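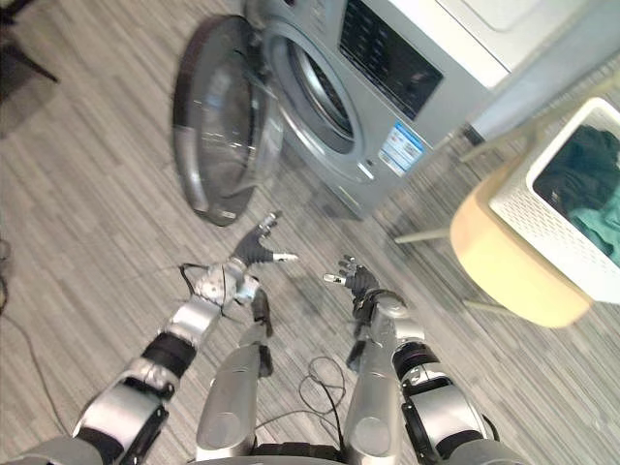
Laundry month at the Bendeck workshop is nearly done and I have never been so pleased to talk about dirty socks! For anyone who missed the last newsletter, we've been teaching our two-armed robot household chores by remote control, with one of us wearing the gloves and headset while the robot copies along, and every session is saved so the learning software can study it afterwards. The washing job has turned out to be the best one we've picked so far. The door has to be swung right back to the left, as far out of the way as it will go, and then both hands come up in front of the machine with the basket waiting on its stool to the right. From that spot the operator reaches across, picks up something dark and floppy, and tries to get all of it through a round hole without leaving a sleeve behind.

Newsletter > Projects > Teaching by Hand

Last updated: Apr 30, 2022

Search this site Enter keywords Go

We've now recorded 2,308 laundry demonstrations, and Yufang Yan went through every one of them to decide which were clean enough to learn from. She kept 1,618. The rest weren't wasted (more on those in a minute), but it gives you an idea of how picky you need to be. A person watching a sloppy demonstration can tell you meant to put the shirt in the drum and fumbled it. The software just learns to fumble.

The biggest surprise for me was how much driving style matters. Yiran Yuan is a beautiful operator, slow and even, and she pauses for a beat before each grasp. I'm quick and I correct a lot on the way in, so my recordings are full of little wiggles. When we trained on a mixture of the two of us, the robot would glide up to the basket like Yiran and then jitter over it like me! We've since agreed on a shared way of doing things, and it's pinned up beside the operator's chair:

Start with both hands up and open, in view of the head camera.
Look at the basket before you reach for it.
One garment per reach. If you come up with two, carry on and load both, and say so in the notes.
Let go inside the drum, well past the rubber seal.
Come back to the starting position before you end the recording.

That last one sounds fussy, but early on we were all stopping the recording the moment the cloth left the fingers, and the robot learned to finish with its hand still inside the washer. It stood there quite contentedly until Doaa Samir hit the stop.

Back to the fumbles. Doaa had the idea of cutting out the sections where an operator makes a mistake and then recovers, say by dropping a trouser leg over the rim and scooping it back in. She has pulled 501 of these so far, and they're gold. A robot trained only on tidy runs has no clue what to do once something goes wrong, whereas with the recoveries added it will have another go at a dangling sleeve. I was standing there the first time it tried a second scoop by itself and I made a noise I'd rather not spell out in print.

We're still arguing over soft, dark clothing. On the headset a heap of black washing looks like one big lump, and finding an edge to pinch is hard going even for a person. Ebony Gilchrist wants to mix in more coloured pieces so the operators can see what they're grabbing. Zihan Shi reckons that's cheating, as most people's baskets are full of black T-shirts and the robot may as well get used to it. Both sorts are going in for now, and we'll compare the results when there are enough of each.

A few practical bits for those coming in to drive:

Sessions on the gloves are now capped at 40 minutes. Your arms will thank you, and the recordings from the tail end of a long stint were nearly all ones Yufang threw out.

Please check the slack in the cables before you stand the robot up, especially near its feet, and coil the spare well clear when you pack up.

The Skarkimley software has been updated on the main computer. The grip slider is now on the left of the panel and the colours for "recording" and "paused" have been swapped, so have a practice run first. I lost 5 good demonstrations to that change in one afternoon.

New operators are very welcome and you don't need any background in robotics. Some of our steadiest hands belong to people who knit. Have a word with Ebony and she'll book you in for a half-hour try with the empty basket before you move on to real washing.

Next up is unloading, which Zihan has been practising in his own laundry with his eyes half shut and a pair of oven mitts on. After that we'd like to have a crack at folding, with a first attempt pencilled in for September. Bring towels!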